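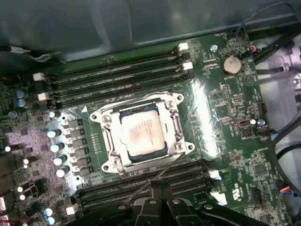
A used workstation with two banks of memory slots is the best computer most people could buy, and I don't understand why so few of them do. The machine I write on came out of an engineering office that was clearing its desks in March. I paid 30 dollars for it without memory or a drive. A new desktop that would do the same work for me was 800.

The usual objection is age. Noreen Horgan, who edits these columns, says she would never trust a board that has already done one working life. I see it the other way. A processor has no moving parts. The fan wears, the drive wears, the paste dries out, and all three can be replaced in an evening with a Phillips screwdriver. What I can't replace is a memory chip soldered to the board of a thin laptop, and more and more of what is sold now comes that way.

Slots matter more than speed. With sockets on the board you can start small and add memory when you have the money. I began with two sticks and put in two more the next winter. Clean your hands, touch the metal of the case, press until the latches close. My neighbor Jonas Hofstetter did his in 15 minutes, and he had never opened a computer before.

There are fair points against. Old workstations are heavy, and they use more power than a small new box — mine is off at night for that reason. Some makers used odd power supplies that are hard to find. Check that before you pay. Games are a different matter and I won't argue about them.

But for letters, photos, taxes and a browser with too many tabs, a big old board with room on it is plenty. I plan to keep mine until parts run out.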